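Ticket 488: tidy-up arm, sorting chore, Gorno unit
Opened by: Yasmine Abdel Rahman
Status: open, waiting on Kamlesh
Opened: 2024-01-31

Right, second ticket for the same chore, sorry Kamlesh! I've had the Pitero sorting software on since breakfast and I still wouldn't let it put my shopping away. The job is the easy one (fruit in one basket, stationery in the other) and it managed 10 clean goes out of 18. The misses are nearly all the tape. It lines up nicely, then the log says "grasp confidence low" and it just sits there until the timer runs out.

I've turned the approach speed down and done the wrist calibration again, no change. Fruit basket on the left as per the Prajapati checklist, fruit and tape in between. 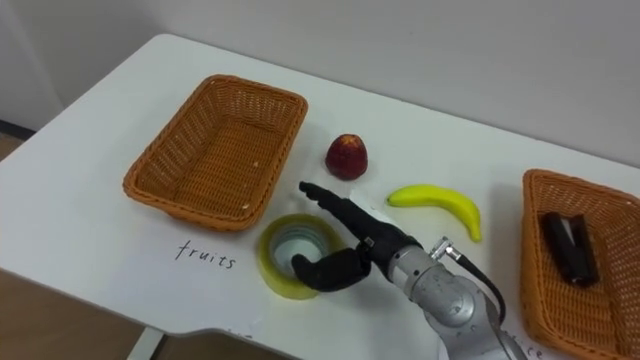

Does slowing the arm down help with awkward shapes?
Only a little. A slower approach gives the software more chances to correct itself, but if it has picked a poor place to grip it'll get there slowly and still miss.

Update, after lunch. Kamlesh Chauhan rang and asked me to swap to the Breltness grasp settings, which I'd been putting off (the menu is horrible). Fruit is loads better on those, lovely in fact! Tape is still hit and miss, and one timeout ran to 124 seconds, long enough for me to go and put the kettle on. I could sort a whole kitchen drawer in that. Same layout as before, one basket for fruits and one for office supplies. 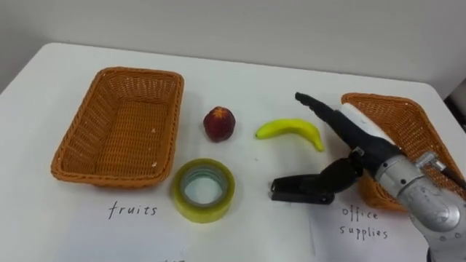
Could a machine like this do the tidying at home yet?
Not without someone keeping an eye on it. Known items on a clear table are within reach, but a normal worktop with post, crumbs and half a loaf on it is a much harder job.

Still to do: try the tape standing on its edge, and send Kamlesh the full log, as the upload keeps stopping partway. Please don't close this one when the fruit passes, like last November. I want the tape sorted too. Leaving the Breltness settings on overnight so we start from the same place.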